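Folding T-shirts, a thread
Last updated: 2 Jan 2018
2 min read

1/ New year, same pile of shirts. I've changed how I fold them, so I'm writing it down before I forget.

2/ You need a flat surface bigger than the shirt. A bed is too soft. I use a table with a plastic sheet over it, so the cloth slides when you want it to.

3/ Take one end in each hand and pull it level before you fold anything. Most creases start in this step, when one hand sits lower than the other.
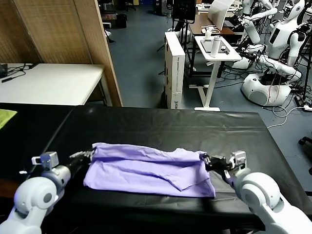

4/ Don't press yet. If a corner has flipped back on itself, put the shirt down, open it out and go again. It takes 9 seconds and saves ironing.

5/ Once it's a rough rectangle, hold the two lower corners and draw them gently towards you. Thin cotton wants less pull than you think. I ruined the hem on an old Jokard shirt by tugging.

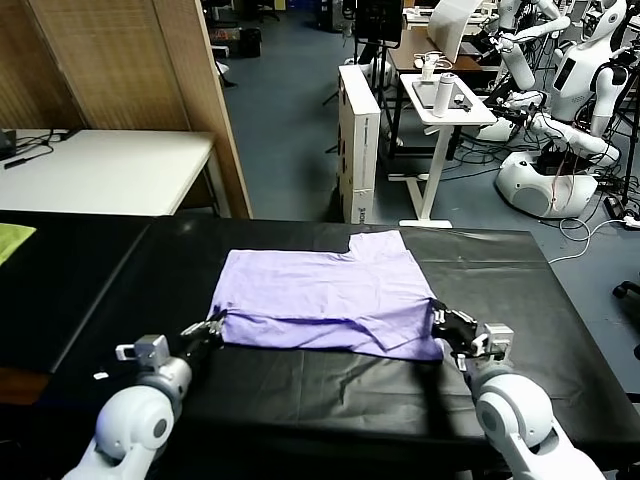
Lavender tee, both lower corners held. Still a few wrinkles along the bottom half.

6/ Then 3 folds, bottom to top, and stand it on its edge in the drawer. I used to stack them flat and only ever wore the top two.

7/ Shelves work as well, but keep the piles low. Mine started leaning every time I took one from the middle. The Imik boxes are fine if you don't overfill them – I got mine in August and they've kept their shape.

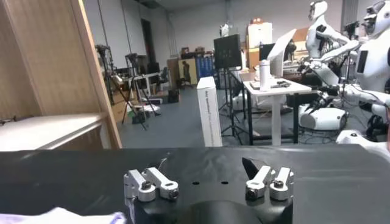

Tlapale replied: I roll mine and they come out fine. Does standing them up work for long sleeves?

8/ It does – fold the sleeves straight down the back first. Rolling is good for a suitcase, but mine come undone in the drawer.

9/ Jumpers next, when I've got through the washing.

Contact | © 2018 Troton | Back to top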